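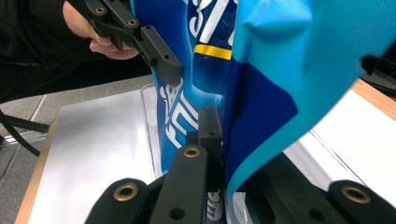 4.2 Discontinuation of a model and the loyalty of owners

When a manufacturer stops a small car that was sold for a long time, the owners must choose between a newer model of the same maker and a different maker. We studied this choice for the Trakari hatchback, whose production at the Trendach plant ended in September. The questionnaire was sent to 400 registered owners, and 200 of them returned it complete. Koval and Palamarchuk used the same questions in their earlier study of the Dusta van, so the answers can be compared directly.

Figure 2 shows the planned next purchase by age of the present car. Owners of newer cars mostly wished to stay with the maker, but many of them did not want the larger Shi model that the dealers offered as replacement. They named the price and the length of the car as the main difficulties – parking in old town streets was mentioned very often in the free comments. Nearly 70 owners said they would keep the Trakari until repair is no longer possible.

Figure 2. Planned next purchase of Trakari owners, by age of present car. Incomplete questionnaires are excluded.

The announcement of a final edition had a weaker effect than we expected. Most owners had heard of it, yet few had asked a dealer for a price. In the Dusta study the effect was stronger, but the van was bought mainly by small firms and the supply of spare parts was then uncertain. We return to the question of spare parts in Section 4.3.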